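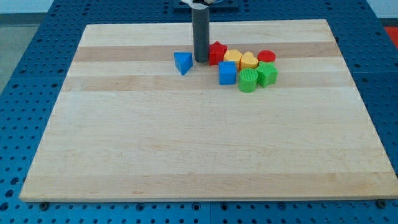 A reader in Tildale wrote to ask why I bother keeping shape-sorter blocks once the box they came with is gone. The kids only want to push them through the holes, she said, and without the holes they end up under the couch.

Some of them do end up under the couch. But ours have had more use since the lid cracked than they ever did before. The star and the heart get stamped into play dough. The cube and the cylinder go at the bottom of towers, and the triangular prism is a roof or a ramp, depending on the day.

I like them on a big wooden board. Carpet is no good for stacking, and on the bare table they slide off and hit the floor, usually at 6 in the morning. A board gives them an edge to stop at — most of the time.

Washing is simple. Warm water, dish soap, 12 minutes in the sink, then a towel overnight. I don't put them in the dishwasher. The Julum set we had before went in once and the yellow pieces came out cloudy.

For storage I use a drawstring bag from Jinari. It holds 24 blocks and I've never filled it. The bag hangs on the hook behind the pantry door, next to the puzzles.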